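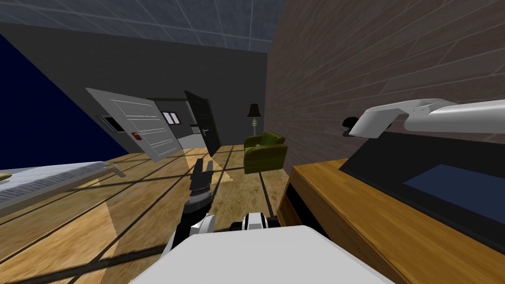 Progress report to the programme manager, December

Prepared by Irja Ruotsalainen, Rineo

1. Member points ledger
The move of the Grokholm forum's points records to the Jemix database is complete. Of nearly 4,000 member accounts, 533 had a balance that did not match the posting log. Most differences came from points awarded twice when a thread was merged. All but 40 have been corrected; the remainder need a decision from the forum moderators, as the original threads were deleted.

2. Rank display
Ranks are now worked out once a night, at 02:00, and stored. Under the old method they were worked out on each page view, and the members' list was slow to load in the evening. Tied members share a rank and the next rank is skipped.

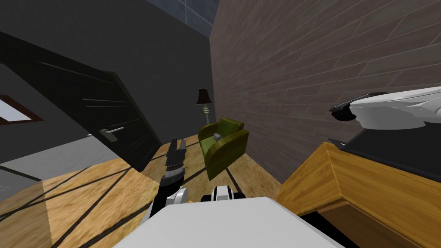
Simulated interior with the door open.

3. Moderation tools
Moderators can add or remove points by hand, with a written reason of at least one line. The reason is shown to the member concerned. Bulk changes are still switched off — Valtonen has asked for a second approval step first.

4. Budget and next period
Spending is within the agreed amount. We ask to carry 4 unused working days into the next period for the approval step. The old ledger stays readable until the open balances are settled.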